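I met Mi-kyung Byun on a Tuesday, at the back table of Noneo, the tiny lunch place she opened in May. I'd been going there for weeks before I worked up the nerve to ask for an interview, mostly because I wanted to know why a woman who ran a payroll office for half her life would start selling sandwiches.

"I was bored," she told me, and laughed. "My daughter says I should give people a nicer story. But I was so bored!"

She figured she'd sell 60 lunches a day. The first week she sold five, total, and two of those went to her sister-in-law, Geum-ok Moon, who still comes in and still pays full price - Mi-kyung insists on it.

"I cried in the walk-in," she said. "Then I went home and made the bread again. The bread was bad, so I fixed the bread."

It took most of the summer. She makes it with a long overnight rise now, and she toasts every slice before it goes anywhere near a filling. (I asked about butter. She looked at me like I'd asked about ketchup.)

We got onto money, which she's happy to talk about. The rent went up by $400 in the fall and she raised her prices the same day, with a note on the door.

"One man complained. He's here right now, by the window. Don't look."

I looked. He was having the soup.

Toast, lettuce, and a few dishes.

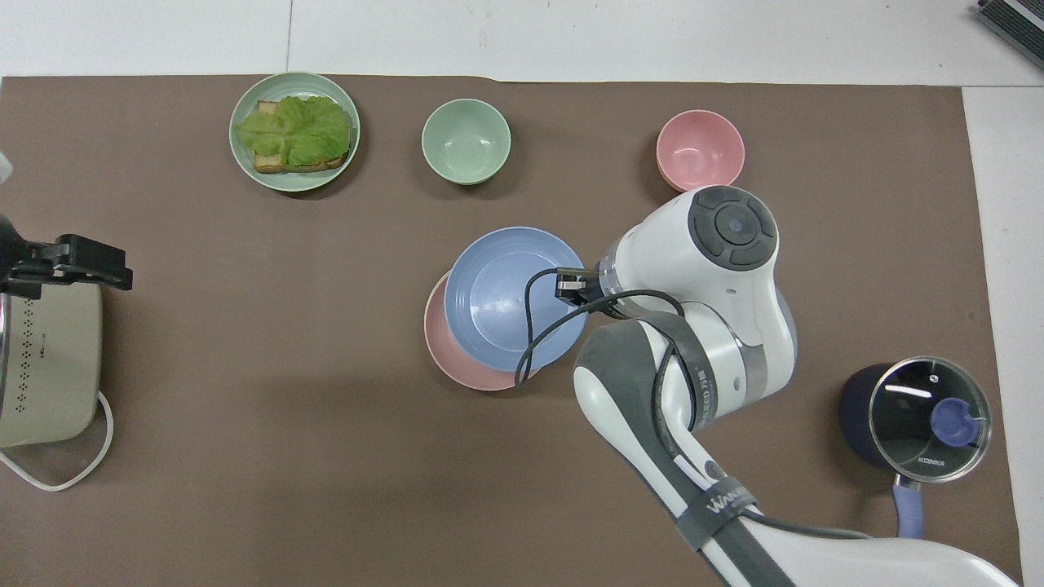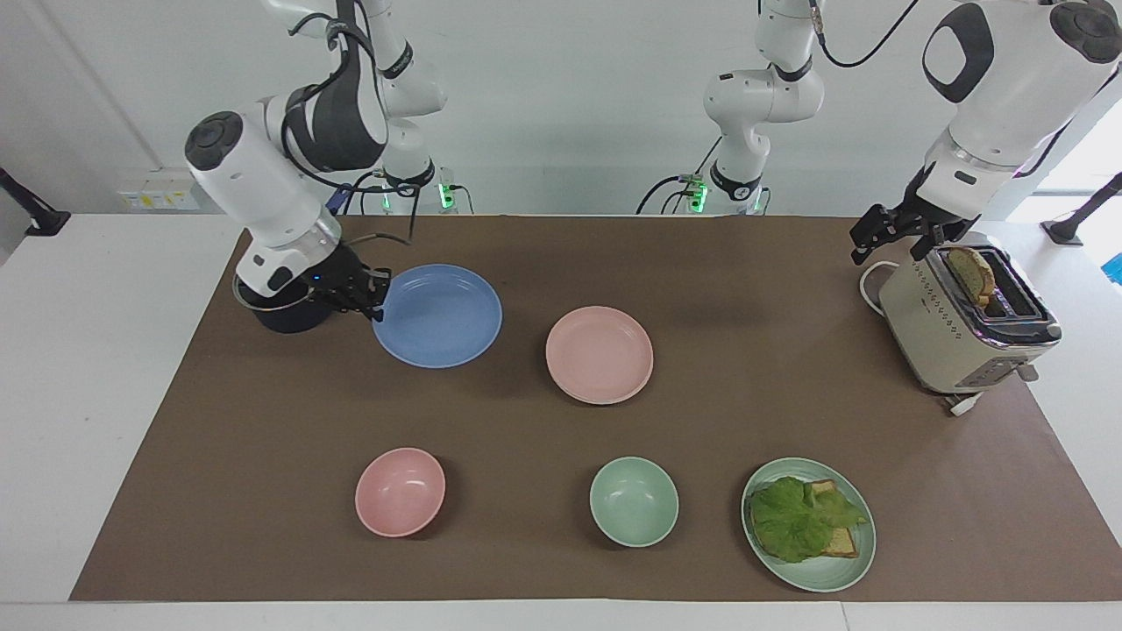
I asked if she'd ever open a second shop, and she shook her head before I'd finished. Her old coworker Shewit Endale keeps sending her listings, and she deletes them all. What she wants is Mondays off and a better dishwasher.

"Ask me again when I've slept," she said, and then she got up, since there was a line at the counter.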